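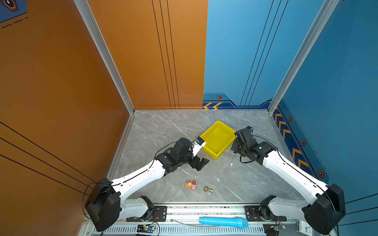 Eleri Price commented under my last post that she had ripped up two lots of porcelain in ten years and would never put it down again, and that anyone thinking of doing a whole house in it should go and see how the stuff is made before they hand over any money. Her complaint was bowed tiles. The long ones in particular, she wrote, rock on the bed like a boat and no amount of adhesive will flatten them.

I took the advice. The Hegde tile works has its open day in October, and I am still trying to decide what to do with the hallway, kitchen and laundry at our place, so I booked a spot on the afternoon tour and drove out.

Parking is in the gravel yard past the weighbridge. Follow the signs for deliveries and keep going. You sign in at the showroom counter, where they hand out earplugs, glasses and a vest, and you need closed shoes. A couple in front of me had come in sandals and were sent back to the car. The tour left at 2 pm and took 70 minutes, plus as long as you liked in the showroom at the end.

We started outside in the clay bays. They are open-fronted sheds with concrete walls between them, and a loader runs back and forth filling a hopper. The guide was a production supervisor, a quick talker who had to stop every time the loader reversed. Red clay goes into the cheaper wall tile. The pale clay goes into porcelain, along with feldspar and sand, and the proportions are written on a whiteboard at the end of the shed with the previous day's numbers half rubbed out underneath.

From there it goes to the mills, which you hear well before you get to them. They are steel drums turning on their sides with ceramic balls inside, and the clay comes out as a grey soup called slip. The slip is pumped up a tower and sprayed into hot air so that it falls as a fine powder. We were each allowed to put a hand in a tray of it. It feels like coarse flour and packs down hard if you squeeze it. I had always assumed tiles were cut from wet clay like biscuits, and I suppose some are, but everything on this line is pressed from nearly dry powder.

The press was the part most people wanted to watch. Powder slides into the mould, the top comes down with a thump you feel through your boots, and a tile comes out that looks finished but will snap if you lean on it. The guide snapped one to show us and threw the halves into a hopper to be milled again. Nothing is wasted before firing, he said. After firing it is another matter, and broken tile is crushed and sold for road base.

I asked about bowing while we were standing there. He said there were a few causes and that the press was one of them. If powder fills the mould unevenly, one part of the tile is denser than another, and the two shrink at different rates. You can't see it at this stage. You find out at the other end of the kiln.

Glazing and printing came next. The base coat goes on as a curtain that the tiles pass under, and then the pattern is printed with inkjet heads, much like an office printer. The line was running Arska, a limestone look they brought out last year. There is a colour control room off to one side with a bench of fired samples under different lights. I spent longer in there than I should have and had to catch up to the group.

What I learnt in that room is that a stone-look range has a fixed number of faces, meaning different printed patterns before it starts repeating. Cheap ranges have only a few, and once you spot the repeat on a big floor you can't stop seeing it. Arska has 29. The marble ranges are the hardest, according to the woman on the bench, as people look for veins that carry on from one tile to the next and are disappointed when they stop dead at the grout line. Her suggestion was to open every box before laying, spread the tiles out in the garage and shuffle them.
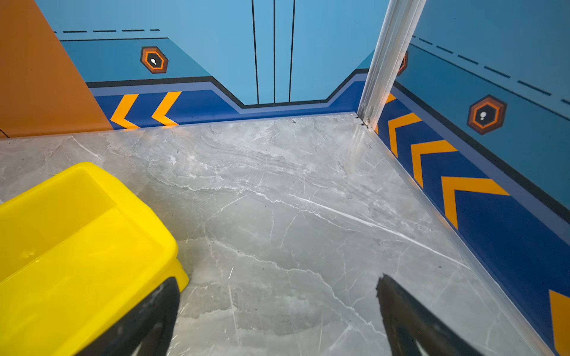

The kiln is 80 metres long and runs day and night. It is a low brick and steel tunnel with rollers through it, and small sight glasses along the side where you can look in at the tiles going past, glowing orange. It was hot enough next to it that most of us moved along without being told. They shut it down once a year, over summer, and it takes days to cool before anyone can get in to change the rollers.

This was where I got the rest of my answer on bowing. If the top of the tile heats or cools faster than the bottom, it curves, and the longer the tile the more it shows. At the end of the kiln each one passes under a gauge that measures how flat it is, and the ones outside the limit are downgraded to seconds. Seconds are sold from a pallet near the showroom door. The supervisor was frank that a tile inside the limit can still have a slight bow, and that a long plank laid in a half-offset brick pattern puts the highest point of one beside the lowest point of the next. He recommends a third offset at most. I passed that on to Eleri, who replied that hers were laid half and half, both times, by the same tiler.

The last stop was packing, and then back to the showroom for tea and a slice. Two reps from other companies had tables set up. Nanex had its levelling clips, the plastic kind that pull neighbouring tiles flush while the adhesive sets, and let people try them on a sheet of ply. They work, though I found the wedges stiff and I would want to do a small area first. Zitum had grout samples in sticks, and the rep talked me out of the white I had in mind for the laundry. I came home with a mid grey and a warmer one and have had them both on the windowsill all week.

Some practical notes for anyone going next year. Book early, as the groups are kept small and both morning tours were full when I looked. Children have to be over twelve for the factory floor, but the showroom is open to anyone. The walk is all on the flat except for one set of steel stairs at the glaze line, and they will take you around if you can't manage them. Bring your room measurements. I hadn't, and the woman doing quotes could only give me a price per square metre.

The seconds pallet is worth a look if you need a small quantity. Most of it was odd lots of wall tile. I held a few back to back to check for curve, which is how the supervisor showed us to do it -- face to face, press one corner, and see if the opposite corner lifts. Three out of the first box were fine and the fourth rocked. I left them there.

As for our place, I have more or less settled on a square tile for the kitchen and laundry and no planks anywhere. The hallway slab has a dip near the front door that needs filling first, and the fellow who is meant to look at it hasn't rung back. I'll put up the quote when I have it.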